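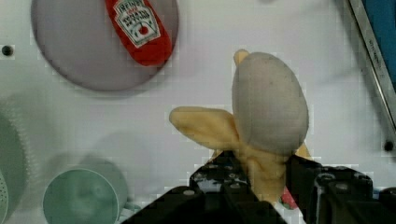 Unit 5: Long Barrows and Their Builders

Module convenor: Dr Sewwandi Weerasinghe
Seminar tutor: Younes Hajji

5.1 Scope of the unit

This unit considers the long barrow as a form of Neolithic monument, with the barrow at Stolthorpe as the principal case study. Students should have completed the reading for Unit 4 on causewayed enclosures, as the terms introduced there are used without further definition.

5.2 Form and construction

A long barrow is an elongated mound of earth, chalk or stone, commonly higher and broader at one end. Flanking ditches supplied much of the material. In some cases the mound covered a timber or stone chamber; in others no chamber has been identified. The mound was often the last stage of a longer sequence, and the activity that preceded it may have continued for several generations.

At Stolthorpe the excavators recognised two phases. The first was a timber mortuary structure, later burnt. The second was the mound itself, raised over the remains and extended at least once towards the east.

5.3 The finds assemblage

The catalogue prepared by Latrice Pennington lists 3,728 objects. Of these, 1,879 are pieces of worked flint and 222 are sherds of plain bowl pottery. The remainder is chiefly animal bone, with cattle predominating. Students should note that the ditches were sampled only in part, and that totals for the two ditches should not be compared directly.

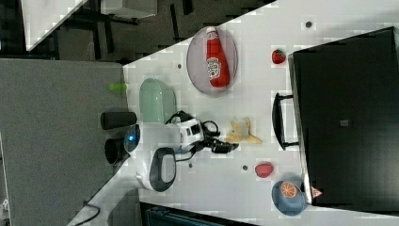

Robot arm and assorted objects on a white tabletop.

5.4 Points of interpretation

Earlier accounts treated the barrow as the tomb of a ruling family. Tapia questions this view and places greater weight on the mixing of human remains within the chamber area. Delacroix accepts the mixing but attributes it to later disturbance. Both positions will be discussed in the seminar.

5.5 Preparation for the seminar

Read Tapia, chapters 2 and 3, and the Tostport survey report in full. Bring a copy of the Stolthorpe section drawing. Written summaries of no more than one page are to be submitted by noon on the day before the seminar.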